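Grurora Linen & Garment
July 2022

Bit of a long thread from me tonight, so put the kettle on. A few of you have asked how things are going at the laundry in Haltitdale now that part of the folding is going over to machines, and I keep giving people the short answer at the shops. This is the long one. 1/

For anyone new, I've been on the clean side at Grurora for 17 years. We do uniforms, aged care clothing, and whatever the hotels send us. Sheets and towels went through a machine folder ages ago and nobody's shoulders miss doing them by hand. Clothes were always ours, though, because clothes are awkward. 2/

In autumn the company signed up with Kostholm for a folding line called the Yao. Before it can fold anything it has to be shown, over and over, by people who fold for a living. So for part of each shift, those of us who put our hands up swap the bare hands for a pair of grippers and do the same job slowly. 3/

I was paired with Jinfeng Ye, who has a lovely patient way of explaining things and never once made me feel silly for asking which button to press. Her advice was to pick the garment up where I'd normally pick it up and stop trying to be tidy for the machine's sake. Took me days to stop being tidy! 4/

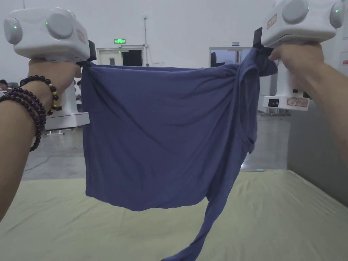 Blue knit, up by the top edge, one sleeve doing its own thing as usual.

Knits are the ones that make you think. A cotton work shirt has a bit of backbone, you give it a shake and it more or less knows where to go. A knit just hangs off you and sulks. With fingers I'd fix a twist without noticing I'd done it. With jaws you have to decide to fix it, then work out how. 5/

It's a funny feeling, finding out how much you know. I'd have told you folding was easy work that anyone could pick up in a morning. Then I tried to explain to Jinfeng why I turn a collar before I bring the sides in, and I was still talking when the tea bell went. 6/

Now the part people really want to know, which is jobs. We were told in writing that no permanent hours go before the review, and so far that's been kept to. Four of us have moved across to checking and mending, me included for half my week. I asked for mending. I like the colour matching and I like sitting down. 7/

I won't pretend everyone's happy. The casuals got fewer calls over winter and they weren't in the room when the promises were made. Boyang Qiu, our delegate, has been on about that from the start and I think he's right. He's asked that casuals with more than 90 shifts get first go at the new checking roles. We're waiting to hear. 8/

He also got us a 30 minute limit on the grippers before you swap out, which I grumbled about at first and am now very grateful for. They're fine to hold for a while, but your forearms let you know about it when you're reaching into the drier for your own washing at home. 9/

What I'd say to anyone whose workplace is heading this way is to get in early and be a nuisance about the details. Ask who does the showing, what they're paid while they do it, and where they go afterwards. We got a small allowance for the gripper sessions only because someone asked at the very first meeting. 10/

And the noise! I forgot the noise. The session area is so much quieter than the main floor that I can hear myself hum. Apparently I hum the same tune all day and have done for years. My apologies to everyone who's ever stood next to me at the bench. 11/

I'll post again after the review. If you work at one of the other laundries and you're being asked to do this sort of thing, send me a message, I'm happy to share the wording we used for the swap-out rule. 12/12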